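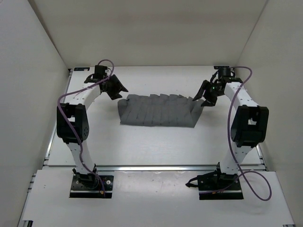
Avico demande, dans ses remarques sur le rapport précédent, que les règles d'exploitation des cellules à deux bras soient rédigées avant toute nouvelle campagne d'essais, et que chaque écart soit consigné avec sa justification. Le présent rapport répond à cette demande pour le lot 2 du projet Nikska (manipulation bimanuelle de textiles).

**Date du rapport :** 22 janvier 2023
**Site :** Aldale
**Destinataire :** MacBrayne, suivi des financements

## 1. État d'avancement

Le référentiel interne est passé en version 2. Il comporte 22 règles, réparties entre la préparation du poste, la conduite des essais, la consignation et la maintenance. Dix-neuf sont appliquées en cellule. Les trois autres attendent une décision (voir section 4).

À la date du rapport, 241 essais ont été exécutés sous la version 2, pour un objectif contractuel de 1 000. Les essais antérieurs, réalisés sous la version 1, ne sont pas repris dans ce total. Les conditions initiales du tissu n'y étaient pas décrites de façon homogène.

## 2. Règles applicables à la cellule

### 2.1 Préparation

- Le textile est posé sur le panneau arrière, entre les deux pinces. Aucun contact pince-tissu n'est admis avant le lancement.
- Les pinces sont ouvertes en position de départ.
- La configuration initiale (à plat, plissée, pliée) est saisie avant l'essai. Pour une pièce plissée, on note l'orientation des plis et l'état des deux extrémités.
- Le panneau avant, qui porte les embases, ne reçoit ni outil ni pièce d'essai.

### 2.2 Câbles

Les câbles cheminent à l'extérieur des segments, du poignet à l'embase. La boucle de service doit rester hors du volume balayé par l'autre bras. La version 1 fixait seulement une longueur libre maximale ; ce critère s'est révélé insuffisant, une boucle conforme en longueur pouvant reposer sur le panneau et se déplacer au cours du cycle. La version 2 impose un contrôle de la boucle aux deux positions extrêmes du coude — bras replié et bras étendu — avant chaque série.

### 2.3 Accès et arrêt

Toute intervention manuelle sur le textile se fait bras immobilisés, mouvement inhibé. La remise en service exige une action volontaire depuis le pupitre, hors de l'enceinte. L'analyse de risques suit la démarche de l'ISO 12100 ; les prescriptions relatives à l'intégration sont traitées par référence à l'ISO 10218-2. Les parois de l'enceinte ne sont pas comptées comme mesure de protection, la face avant étant ouverte.

## 3. Écarts constatés

| Réf. | Objet | Traitement |
|---|---|---|
| E-01 | Configuration initiale non saisie | Essais exclus, saisie rendue bloquante |
| E-02 | Contrôle de boucle omis en début de série | Série reprise intégralement |
| E-03 | Version du référentiel absente de la fiche | Champ ajouté, fiches corrigées |

L'écart E-02 a entraîné la reprise de 30 essais, décomptés une seule fois dans le total de la section 1. Aucun écart n'a concerné la règle d'intervention bras immobilisés.

## 4. Points ouverts

1. Critère d'usure des doigts de pince. Un contrôle visuel est en place ; le seuil de remplacement n'est pas défini.
2. Nettoyage des panneaux. Les traces de surface sont tolérées tant qu'elles ne modifient pas le glissement du tissu, mais la méthode de vérification manque.
3. Limite d'effort en traction bimanuelle. Deux valeurs sont à l'étude, l'une par famille de textile, l'autre unique et plus basse. L'équipe recommande la seconde pour la suite du lot.

## 5. Travaux prévus

La version 3 du référentiel sera transmise à Avico en février pour relecture. Les essais se poursuivent sous la version 2 jusqu'à son approbation, sans changement de règle en cours de série. Une décision de MacBrayne est attendue sur le point 3 de la section 4, qui conditionne le paramétrage des essais restants.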